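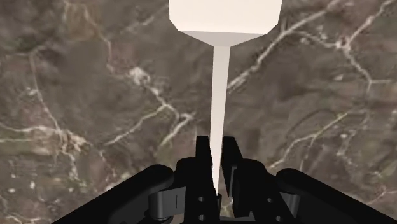
Skusitik is a teleoperation kit for recording demonstrations on a two-finger gripper. The operator squeezes a hand lever and the gripper follows, so a thin handle can be held upright between the pads, as with the cream utensil. A wrist view is stored with every demonstration. The lever unit weighs 800 g and comes with a 13-key pad for start, stop and discard.
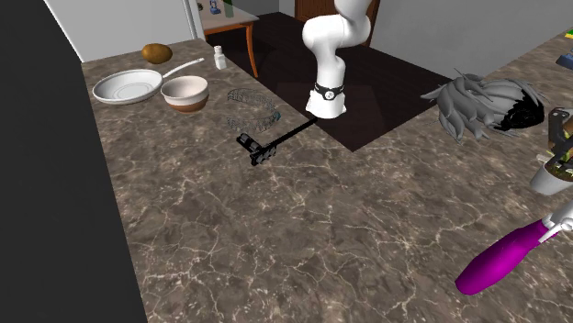 Render: Guido Monti / Stovico

The kitchen practice level has a marbled counter with a frying pan and a bowl within view of the arm. Supplied with 15 starter tasks. Updated February 2018.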